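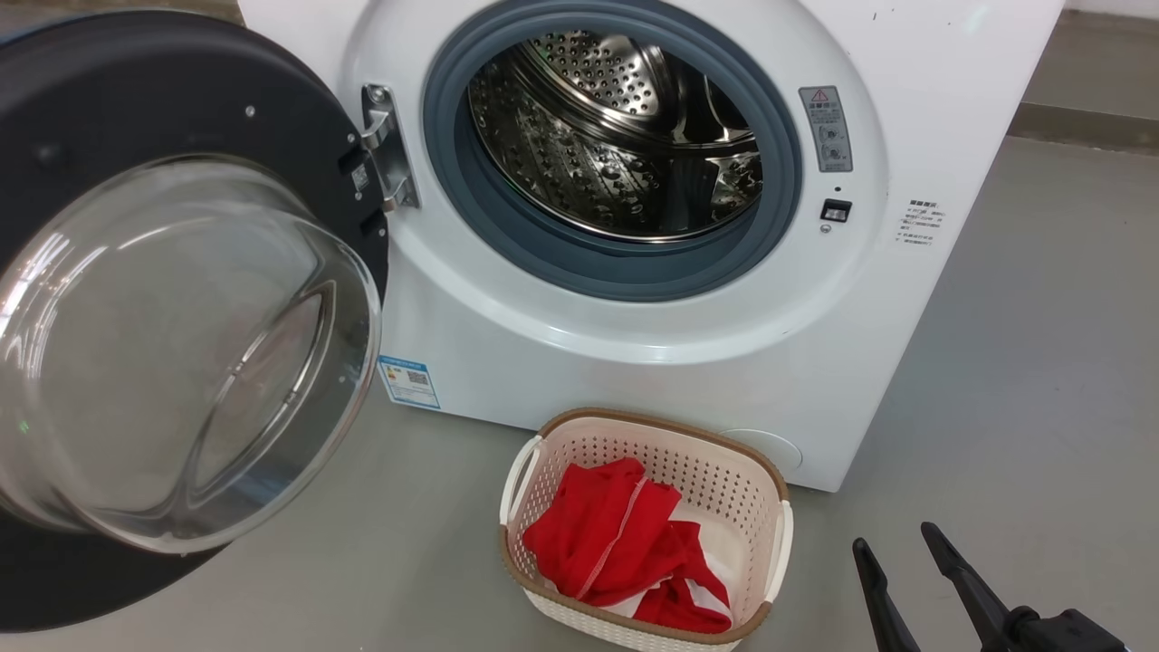
Aroha Pearce reckons I've got the whole thing backwards. Her comment under my last post said that a laundry shift at a care home is hard on the back and the hands, that most people leave it inside two years, and that anyone who wants to keep it for humans should try it for a winter first. Fair enough. I did it for three winters at Tarnanholm, and I still go in on the Saturday rota, so I'll answer her properly.

I agree about the back. Bending to a front-loader all morning does you no good, and I'd hand that part over tomorrow. What bothers me is what went out of the door along with the bending.

When the robots were first talked about, the line from Brastden (who sold us the system) was that staff would be "freed up for residents". There were 27 of us across laundry and housekeeping at the time. There are 20 now. Nobody was sacked, I'll say that for them. People left and weren't replaced, and the hours that were meant to be freed up went into the spreadsheet and never came out again. Nathalie Sawatzky asked about it at the staff meeting and was told it was under review.

Then there's the work that's left. A basket used to be a basket. You picked it up, you knew from the name tapes whose it was, you felt in the pockets as you went and you put the wool to one side without thinking. Now somebody has to sort everything beforehand so the machine gets it in a state it can cope with, and check everything afterwards. That's two jobs where there was one, and both are duller. The middle part, the loading, was the bit where you could have a chat.

The pace has changed too. We're now told the weekly figure, which none of us ever asked for. Last week it was 389 loads across the three sites, up from the week before, and it's pinned next to the kettle as if we'd all be thrilled. It doesn't say how many were rewashes. I asked Masanobu Nomura, who does the handover sheet, and he said there isn't a column for that.

I don't want to be unfair. Tomomi Sakai has a bad shoulder and says she would have had to pack it in by now without the help, and I believe her. The night shift like it as well – they can get on with their rounds and come back to it. Over at Mokham they kept the same number of people and put the spare time into mending and ironing, and by all accounts it's a decent place to work. So it can be done. It just costs money, and our lot had already spent the saving before the first load went in.

What I'd like to see is dull stuff. A rewash column. A say in which jobs get handed over and which don't. Sorting time counted as work, because at present the 43 minutes I spent on it last shift are down as "preparation" and don't appear in anybody's hours.

Aroha, if you're still reading, which part would you have kept?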